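Open day at Morkar, the sorting room and the rest

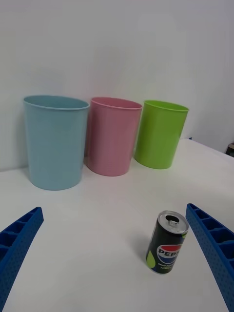 Blue, pink and green bins on the white table, Morkar open day.

I drove 72 miles to Buenaventura on a Wednesday because the flyer promised "a new way of sorting at home." I have heard that before, usually from people with a bin to sell me.

Morkar makes plastic housewares and wanted us to see its Stinico line. Doors opened at 10 and we were handed a badge and a very small muffin. The talk lasted 70 minutes. I wrote down two things, and one of them was the figure 3125, the number of bins they say leave the building in a day. Maybe so. The molding floor was closed to visitors, so I have their word for it.

The sorting room was the part I came for. Open tops, a little wider at the rim than at the base, a thin rolled lip. I liked the shapes fine. The colors I am less sure of. We were told blue is for paper, pink for cloth and green for "everything that grows," and ten minutes later a different guide gave us pink for plastics. If the staff mix them up, my kids will too. And with no lid, I would not want kitchen scraps in any of them - not in August.

I asked about labels. Coming next year, apparently.

A full set with the Clostier wall rack is 259 dollars. I asked twice, in case I had misheard. You can buy the bins without the rack, but the price sheet had run out by the time I got to the desk.

Parking was free. Lunch was not.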